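1/ I've been riding the bus to work for most of a year now and people keep asking me how it's going, usually in the voice you'd use for somebody recovering from surgery. So let me put it all in one place, and then I can just send folks the link!

2/ Background: I live in Bredden and work in Sirkham. When my old car needed a new transmission I told myself I'd take the 60 for a couple of weeks while I thought it over. That was in August, and I guess I'm still thinking.

3/ The walk to the stop is 2,513 steps. I know this from my phone, which got very excited about it the first morning. I used to circle the parking lot for a spot closer to the door, so this has been quite a change of character for me.

4/ The ride itself is slow – it goes all the way out through Keane before it turns back toward town – and for the first month that detour made me crazy. Now it's my reading time. I got through a 200-page mystery in a week without once opening it at home.

5/ What I did have to learn was carrying less. In the car I hauled everything I owned back and forth, every day, just in case. These days it's lunch, keys, book, umbrella, and the little odds and ends stay in the divided box on the table until I feel like sorting them (crumpled things, a couple of white cups, you know how it goes).

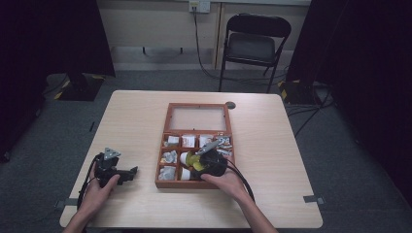

6/ Practical stuff, for anyone thinking about it. Sit on the left in the morning or you'll have the sun in your eyes from Keane on. Have your pass out before you get to the door. The early bus is nearly always on time and the one after it nearly never is, so set your alarm accordingly.

7/ Winter was hard, I won't pretend otherwise. There's no shelter at the Nusden Road stop, where I change on the way home, and one evening I stood there so long that a lady I'd never spoken to gave me half her pretzels. We say hello now. Her grandson is applying to nursing school and I am very invested.

8/ Money: yes, I'm saving some, mostly on gas and parking. I did give part of it back in taxis, 3 of them, all on mornings when I overslept. I'm counting those as tuition.

9/ The part I didn't see coming is how much I like the evenings. I come in the door already done with the day, make tea, and sit at the table for a bit with nothing going on. It has lovely loopy grain, that wood, and I'd hardly looked at it before.

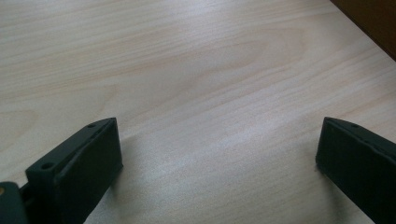 Maricruz Cuautle: Do you ever get stuck late? I'd love to try this from the Keane side but I'm scared of missing the last one home.

10/ Maricruz, I've missed it once! I'd stayed for a birthday and lost track, and a coworker drove me. Write the last departure on a sticky note and put it on your monitor – mine's been there so long it's curling up. Try one day a week first and see how you feel about it.

11/ And if you do ride from Keane, I get on with a green umbrella and I'll save you the seat on the left.

More from this account
Soup I can make with my coat still on
Books that are the right length for the 60
A letter to the city about the Nusden Road stop
Good shoes, bad shoes, and one pair I gave away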